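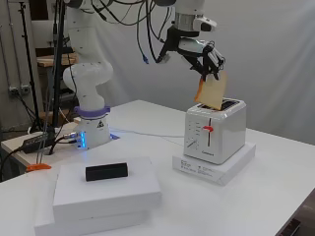
Bread held over the slot of a white toaster.

Exam Room Inspection Checklist
Site: Flellwood Hall, Stultutton
Sitting: bar exam, written and multiple-choice papers
Checked by: Oksana Symonenko
Date: 1/3/26

Exits clear and signs lit — OK
Candidate capacity 100, desks set to match — OK
Aisles wide enough for a wheelchair — FAIL
Comment: back row too close to the wall. Move it forward before check-in.
Power strips for laptop candidates — OK
Comment: cords taped down on both sides. Tape lifting near the door, replaced.
Fire extinguishers, 2 required — OK
Comment: tags current.
Wall clock visible from all seats — OK
Essay booklets in locked cabinet, room 227 — OK
Comment: key signed over to Pavliuk.
Bag storage outside the room — FAIL
Comment: shelf bracket loose. Use the Cutavcombe Street lobby until it is fixed.
First aid kit — OK
Comment: low on bandages — order more in January.

Recheck needed on both failed items before doors open.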